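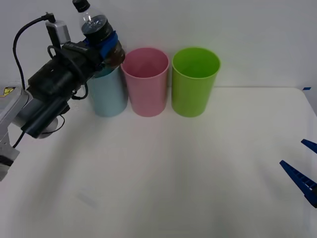 Why does the collar on one zebra stop reporting every night while the rest of the herd keeps sending fixes?

The collar is switching to its low-power schedule at dusk and failing to leave it until the light sensor wakes it the next morning.

14 Sep 2021
By Firouzeh Rostami

Ticket: night gap in fixes, adult female, Cestanen herd
Reported by: Shivam Sengar
Status: open, workaround in place

Symptom
Fixes arrive at the set interval through the day. The last one comes in shortly after sunset. Nothing more until full light. No gap on the other collars, same firmware, same schedule file.

Checked so far
1. Battery. Voltage is normal in every daytime packet. A weak cell would also drop fixes in the cold hour after sunrise, and those are all present.
2. Reception. The herd beds down on the open flat below the Huttunen ridge, inside 900 m of the receiver. Two other mares on the same ground report all night.
3. Behavior. Shivam asked if she was leaving the herd after dark and moving into the gully. Mamta Khurana sat up with the night scope and had her in view until 18 minutes past midnight, grazing within 400 m of the stallion. No fixes logged in that period.
4. Stored data. Remote download of the collar memory shows the same gap. The fixes were never taken, so this is not a lost-packet problem.
5. Schedule file. Resent in full. Collar acknowledged. Gap was back the next night.

Finding
The light reading on this collar sits near zero for most of the day. The mane has grown forward over the sensor window – she has a long, upright mane and the collar rides high behind the ears. At dusk the reading falls below the sleep threshold and the unit stays down.

Workaround
Light trigger disabled by remote command, fixed interval set for day and night. Night fixes resumed. Memory holds 500 fixes between downloads, so Lesen station needs to pull data more often than it did in April.

Remaining
Vivek Singhal to confirm battery life on the fixed interval. Refit the collar lower on the neck at the next scheduled darting. Do not dart for this fault alone.

Last updated by Sunita Bhardwaj – added item 4

Contact the Flutel field desk | Copyright 2021 | Back to top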